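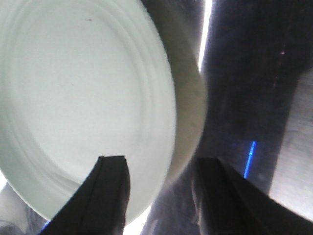
图1　白色大盘，内面有浅的同心棱纹

食品感官评价导论　第五讲讲义
餐具、颜色与味道：怎样读一篇“盘子会改变味觉”的报道
修订于2019年11月10日
授课：Apolline Ferrand　助教：Lesego Coetzee

一、从一句流行的话说起

“同样一份甜点，放在白盘子里更甜。”修这门课的同学大概都在什么地方见过类似的句子，有时候主语换成圆盘子，有时候换成重的勺子，有时候换成红色的杯子。句子通常出现在餐饮杂志、餐具广告和社交媒体上，后面跟着“研究表明”四个字，再后面就没有了。

我对这类说法一向不大客气，上过前几讲的同学已经领教过。先把话说清楚：颜色、形状、重量影响人对食物的评价，这在心理学上并不荒唐，而且有一批做得认真的实验支持其中某些版本。我要挑剔的是从“某个实验里，某一批人，对某一种食物，在某一张量表上给了稍高的分数”到“白盘子让食物更甜”之间跳过去的那一大段路。本讲就走这段路。

课前阅读里的那份Sulcombe餐具宣传册请带来。没有带的，和旁边的人合看。

二、先分清“甜”和“说它甜”

感官评价里最容易被媒体省略的一步，是刺激、感觉和报告三者的区分。

刺激是样品里的东西，比如糖的浓度，可以用仪器测。盘子碰不到它。换一个盘子，糖不会多出来。

感觉是品尝者体验到的甜，别人没有办法直接看到。

报告是品尝者在表上画的那一笔，或者填的那个数字。我们手里的数据全部是报告。

一个人在白盘子条件下画得靠右一些，至少有下面几种可能的原因：他确实觉得更甜；他觉得一样甜，但是更喜欢，而量表上没有“喜欢”这一栏，于是喜欢溜进了“甜”那一栏；他猜到了实验者想要什么；他前一份样品是黑盘子装的，两份一对比，觉得总该有点不同；他那天上午喝了咖啡。

第二种情况在文献里叫倾倒效应（dumping effect），课本第三章讲过。只给品尝者一个属性让他评，他会把其他没处安放的印象一起倒进去。加了香草香精的样品，如果问卷里只问甜度，甜度分数常常上升；补上一个“香草味”的问题，上升的部分往往会缩小。所以读到“甜度显著提高”时，第一件事是翻到附录看问卷。问卷里只有一道甜度题的，先把兴奋收一收。

很多文章没有附问卷。这种情况下我建议你们在页边写一个大大的问号，继续往下读，不要替作者假设他做对了。

三、颜色对比：说得通的机制

常见的解释有两类，可信程度不一样，考试时请不要混着写。

第一类是对比。同一块颜色放在不同的背景上，看起来不同，视觉科学把这叫同时对比，现象很稳定，自己剪两张纸片就能看到。粉红色的慕斯放在白底上和放在黑底上，看上去的深浅和饱和度会有差别。如果一个人习惯于把更饱满的红色与更熟的水果联系起来，而更熟的水果通常更甜，那么背景就有可能经由外观改变他的预期，预期再去影响评分。每一环都有道理。但请数一数有几环，每一环都要漏掉一点。链条越长，末端能剩下的效应通常越小，而报道里的标题却不会因此变小。

这一类解释还有一个很少有人写出来的推论：它应该依赖食物的颜色。白色的食物放在白盘子里，对比是另外一回事。谁要是主张白盘子使一切食物更甜，就不能再拿对比当理由。宣传册第二页恰好这么做了，请圈出来。

第二类是象征。白色代表纯净，圆形代表柔和，柔和代表甜。我不说它一定错，跨感觉通道的联想确实可以测到，让人在圆形和尖形之间给一种味道挑搭档，大家的选择常常不是随机的。可是“愿意把甜和圆配在一起”与“用圆盘子吃会觉得更甜”是两个命题。前者是一道配对题，后者是一项关于品尝的预测。引用前者来证明后者，属于偷换，我会扣分。

四、“白”是什么白

讲到这里应该问一个很不起眼的问题：文章里的白盘子究竟是什么样的盘子？

日常语言里的“白”包括偏蓝的冷白、偏黄的奶白、灰白、象牙白。同一件器皿，内面和外壁看上去都可以不是一个色调，灯光一换又不一样。表面是哑光还是亮光，会改变反光，也就会改变食物边缘的样子。盘底有没有棱纹，盘沿有多高，口径多大，食物占去盘面多大比例，这些统统不在“白”这个字里。

实验报告合格的写法是给出颜色测量值和测量条件，给出口径、深度、重量、材质、表面处理，并且说明照明的类型和强度。不合格的写法是“使用白色和黑色餐盘各一种”。后面这种写法你们会见到很多。

它的麻烦不止是别人没有办法重复。两种颜色的盘子如果各买一只，来自不同的厂家，那么颜色和其他一切差别就绑在了一起。黑盘子重一些，沿宽一些，导热快一些，结果出来以后你凭什么把功劳记在颜色头上？要研究颜色，至少要让其余属性相同，最好再用同一颜色的几只不同的盘子，看看结论是不是跟着颜色走。只用一只白盘子和一只黑盘子做出来的结论，严格地说是关于那一只和那一只的结论。统计课上把这个问题叫作把刺激当成固定效应。样品人数再多也救不了它，因为你多的是人，没有多盘子。

Monique Jacquet去年来客座时带过一组同一模具、不同釉色的碗，有几位同学当时抱怨看了一个小时的碗。我倒觉得那一个小时是全学期花得最值的。

五、一份虽小但五脏不全的研究

下面的材料由Lucienne Lacroix整理，供本课讨论。她八月份在一家名为Maillard的小餐馆旁听了一次内部品尝，餐馆打算更换餐具，供应商Zakel愿意提供样品。经过如下。

到场37人，大部分是餐馆的熟客和员工的朋友。每人先后吃两份同样的奶油布丁，第一份用旧的灰色碟子，第二份用新的白盘子。吃完填一张卡片，问题是：“您觉得哪一份更甜、更精致？”多数人选了第二份。餐馆据此写了一段文字贴在门口，说新餐具“经品尝证实”能提升甜点的风味。

请先自己找问题，再往下看。

顺序。所有人都先灰后白。第二份更受欢迎也好，更受冷落也好，顺序本身就能造成差别。布丁从冰箱里拿出来以后在升温，第二份自然比第一份温一点；温度影响甜味的感受，这一条倒是比盘子颜色靠得住。最简单的补救是让一半人反过来，可是没有人这样做。

问题。“更甜、更精致”把两个属性装进一道题。有人觉得精致而不觉得甜，他该怎么填？而且题目已经默认两份不同，没有“没有差别”的选项。强迫选择本身是合法的方法，但要配上相应的统计，不能配上门口那段文字。

知情。品尝者知道餐馆要换餐具。有人甚至帮忙拆了箱子。他们看见了盘子，当然会看见，这是此类实验躲不开的难处，因为盘子的作用正要通过看见才能发生。能做的是掩盖目的：把注意力引向配方，两次安排隔开，或者每个人只吃一种条件，组间比较。组间比较需要更多的人，所以大家都不爱用。

招募。熟客对这家店有好感，员工的朋友更不用说。

记录。“多数人”是多少？Lucienne没有拿到卡片，我们也不知道。讨论时不许替它编一个数字。

利益。盘子由卖盘子的人提供。这不能证明结果是假的，但应该让你读得慢一些。

也许有同学会觉得为难一家小餐馆不厚道。我同意他们有权用自己喜欢的盘子，也有权觉得布丁变好吃了。我反对的是“证实”两个字。

六、三点检验能告诉我们什么，不能告诉我们什么

回顾第二讲。三点检验给品尝者三份样品，其中两份相同，请他挑出不同的一份。完全靠猜，猜中的概率是三分之一。

假设15名品尝者参加，显著性水平取5%，查表可知至少要有9人答对，才可以拒绝“大家都在猜”的假设。人数增加到37，至少要有18人答对。请自己用二项分布验算一遍，不要只抄表。

学生常犯的错误有这样几种。

15人里有8人答对，于是写“证明两种样品没有差别”。错。没有达到门槛，只能说这次检验没有提供足够的证据。15个人的检验对小差别很迟钝，哪怕差别真的存在，也很容易漏掉。想要主张“没有差别”，得事先定好多大的差别算可以忽略，再按相似性检验的要求定人数，而那个人数会让多数项目负责人脸色难看。

有9人答对，于是写“百分之六十的人能够尝出差别”。也错。答对的人里包含猜对的。若真正能分辨的比例为d，则答对的期望比例是d加上三分之一乘以（1减d）。代入百分之六十，得到d为百分之四十，这还只是点估计，区间宽得很。

有9人答对，于是写“样品乙更好”。错得更远。三点检验根本没有问好不好。

顺便说，三点检验不适合拿来检验盘子颜色的影响，除非你能想出办法让品尝者看到盘子的颜色，又不让他根据盘子的颜色来挑。这道题我出过一次，收到过很有创意的答案，没有一个可行。蒙眼以后盘子的作用也就没有了。不是每一种漂亮的方法都能用到你关心的问题上。

七、问得多了总会中一个

供应商的问卷往往很长：甜、酸、香、浓郁、细腻、新鲜、高级、健康、愿意付的价钱，等等。假设问卷有15个属性，盘子其实对哪一个都没有作用，每个属性都在5%的水平上单独检验，并且假定各属性互相独立，那么至少出现一个“显著”结果的概率是

1 − 0.95的15次方 ≈ 0.54

比抛硬币还高一点。实际的属性之间有相关，数值会有出入，道理不变。报道只写中的那一个，余下的十四个留在抽屉里。读者看到的于是一篇接一篇都是成功。

识别的办法不多。看方法部分测了哪些属性，再看结果部分报告了哪些，两张单子对一对；看有没有事先登记的分析计划；看作者有没有提到多重比较的校正。如果文中出现“有趣的是，在细腻度上我们发现”，请格外小心。有趣的东西常常是事后挑出来的。

还有一种更隐蔽的：属性只有一个，但分析方法试了好几种。去掉“不认真的”品尝者，再试一次；只看女性，再试一次；只看常吃甜食的人，又试一次。每一步单独看都有理由。我本人年轻时也这么干过，当时觉得自己在“深入了解数据”。

八、效应有多大

显著与否只回答“是否难以用偶然解释”，没有回答“有多大”。请养成习惯，把文章里的差值换算成厨房里能懂的东西。量表上的差值，相当于糖减少多少造成的差别？如果作者没有做过浓度系列的对照，这个换算就做不了，也就没有资格说“换白盘子可以减糖”。

减糖这个说法近来很受欢迎，Stovex的销售资料里也写着类似的句子，本讲阅读包收了其中一页。我想请大家注意句子的语气：“有助于”“可望”“或能”。用词很谨慎，配的字号很大。

就算第一口的评分真有变化，还有一整份要吃。人对餐具的注意会很快消退，习惯之后效应还剩多少，需要在家里用上几个星期才知道。这样的研究费时费钱，而且结果多半平淡，愿意做的人少。手头证据以第一口为主，而广告承诺的是每一天。

九、那么到底信多少

每年都有人在课后问我本人的看法，索性写在讲义里。

我相信外观影响预期，相信预期影响评价，证据来自许多不同的食物和不同的做法，不靠某一篇文章撑着。我对“白盘子普遍使食物更甜”不相信，因为它说得太宽，而支持它的实验用的食物太窄。我对“在特定颜色的甜点上，浅色背景会使甜度评分略有上升”持保留态度，愿意看到更多用多只盘子、平衡顺序、事先登记的重复。对于“换餐具可以减糖”，现在下注我押不行。

这些看法可以改。课上谁能拿出一份够格的数据，我就在下一版讲义里改。

Mackenzie Després在上一届的期末报告里反驳过我，认为我对顺序平衡的要求过于死板，餐馆里的真实顾客从来不按拉丁方就座。她的意思是，实验室里控制得越干净，离吃饭越远。这个批评有分量，报告放在课程资料柜，建议读。我的回答是，真实环境可以用，随机分配照样能做，按桌随机就行，只是要记得分析时也以桌为单位。同一桌的人会互相看表情，把他们当成彼此独立的观测，等于白送自己一批样本量。

十、阅读时可以抄在卡片上的问题

盘子除了颜色还有哪里不同？
每种颜色用了几只不同的盘子？
谁先谁后，有没有平衡？
品尝者猜得到目的吗，作者问过他们没有？
问卷一共有几道题，报告了几道？
食物是什么颜色？
样品端上来时是什么温度，有没有写？
差值有多大，和糖的浓度差别相比呢？
结论的主语比样本宽了多少？

十一、作业

第一题。从宣传册中任选一句含有“研究表明”或“经证实”的句子，写出它要成立所需的最弱的证据和你认为合理的证据，并说明两者之间的距离。不超过两页。

第二题。重新设计第五节里的布丁品尝。限制如下：只有一个晚上，只有餐馆现有的厨房，人数仍为37。请写明分组、顺序、问题措辞和分析方法，并老实写出这个设计仍然回答不了什么。人数是奇数，顺序没有办法完全对半，怎么处理也请交代。最后一部分占分最多，往年也丢分最多。

第三题（选做）。推导第六节中d的公式，并给出15人中9人答对时d的置信区间。会发现下限离零相当近。请用一句话向餐馆老板解释这意味着什么，不许出现“置信”二字。

提交到Lesego的信箱，纸本。迟交的规则见第一讲。

下一讲：声音与脆度。请先自己吃一包薯片，记下你在什么时候觉得它不脆了，以及你是怎么知道的。

勘误：上一版第七节把“至少一个”误写为“恰好一个”，两者的概率不同，已改。持旧版的同学请自行更正。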